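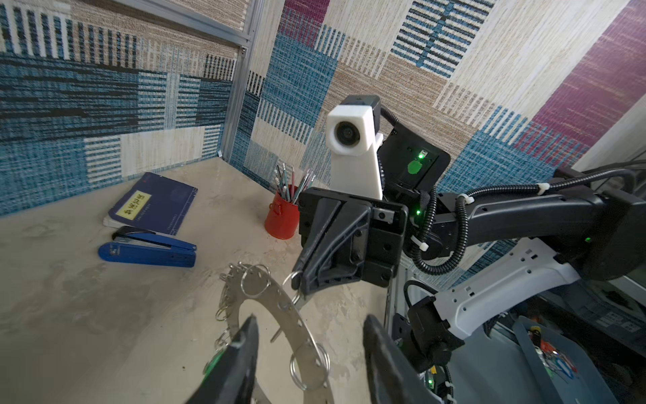

A notebook and a blue stapler on the table.

Category: Local Democracy > Interviews
Wednesday, September 2, 2020
Print this page | E-mail to a friend

Imad Nasrallah has been trying to get people in Testlow on to the electoral register since before the local elections were put off. He did it first on doorsteps, then by phone, and now by a mix of the phone and letters. His group, the Testlow Register Project, does not support any party and does not ask people how they vote.

"We get asked all the time who we're for," he said. "Some people won't talk to you until you've answered that. I say we're for you filling in the form, and then I give them the number for the council so they can check who we are."

The project worked on the Vilard estate through the winter and stopped knocking on doors in March. By then it had spoken to 358 households. Nasrallah said the largest group of people missing from the register were private renters who had moved within the town and thought their old registration moved with them.

"They pay council tax at the new address, so they assume the council knows. One part of the council does know. The register is separate, and you have to apply again. I had that same conversation on every landing."

He does not think people on the estate are less interested in politics than anyone else.

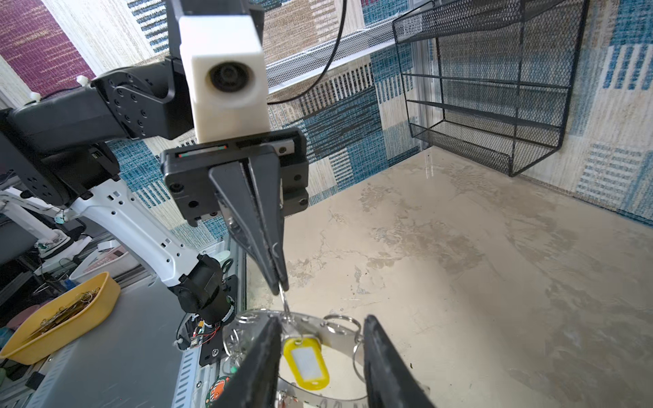 "They'll talk to you about the bus for half an hour," he said. "They know which councillor voted to cut the evening service. What they don't have is a polling card, and it comes as a surprise to them on the day."

The calls began in April. Qusai Tannous, who had been doing the doorstep rounds in Arabic, drew up the first phone script and then cut it by half after one evening of using it. Nasrallah said the early version spent too long on the rules.

"You've got someone with children in the room and the tea on. They want to know what they need to have in front of them. National Insurance number, date of birth, address. That's the call, really. If they want to know about postal votes we ring back."

So far 63 people have told the project that they applied after a call, and another 51 have asked for a postal vote form. He is careful with those figures. The group has no way of checking them against the register until the new one is published, and he expects a few to have been lost or sent back with a signature missing.

Money is tight. The project has a small grant, which covers phone credit and stamps and runs out at the end of the financial year. An application to a second funder was turned down in the summer. Nasrallah said he would like to pay Tannous for more than two evenings a week, "but at the moment I can't promise it".

Asked what he wanted from the council, he had a short list. He would like a registration reminder to go out with every council tax change of address, and a Polish and an Arabic version of the covering letter. The first has been agreed in principle. He is still waiting for a reply on the letters.

Doorstep work on the next estate, Shboul Road, will start when the guidance allows it. Until then the calls go on, on Tuesday and Thursday evenings.

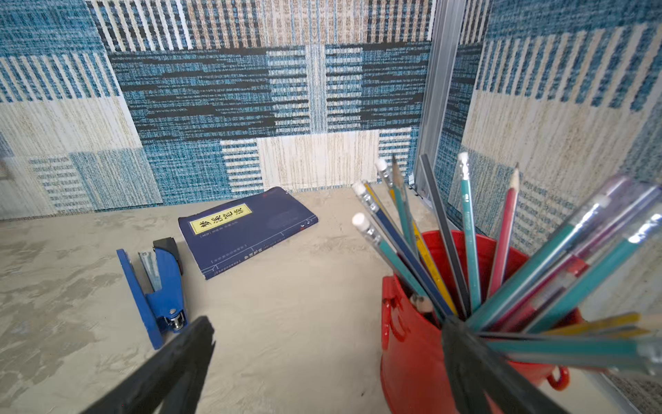 Desk with stapler and red pen holder.

Print this page | E-mail to a friend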